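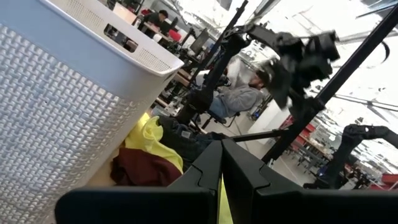 Ticket 646: drift on the Astex confocal
Status: open

Hi all, me again. The focus on our Astex keeps wandering off during overnight runs – over 20 microns by morning, so half my time series is mush.

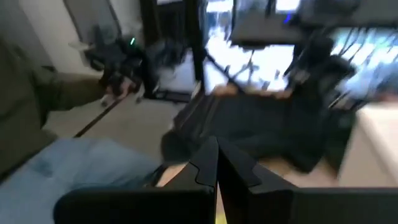 Feden

What I've tried so far: new Nomura stage clamps, fresh oil on the 100x, and the room fan off. No change at all!
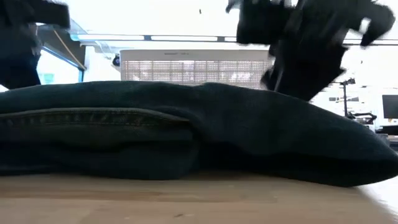

I also swapped the laser line, just in case, and got the same creep starting at frame 33. Orham support want the log file, so I've attached it.

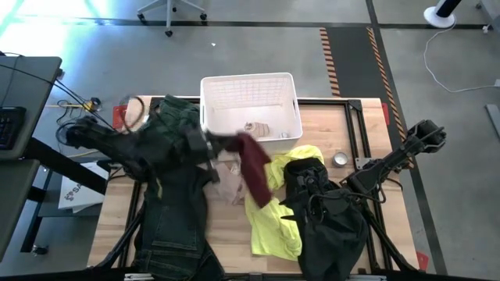 Next step
Run it overnight with the heater off – will post the plot here.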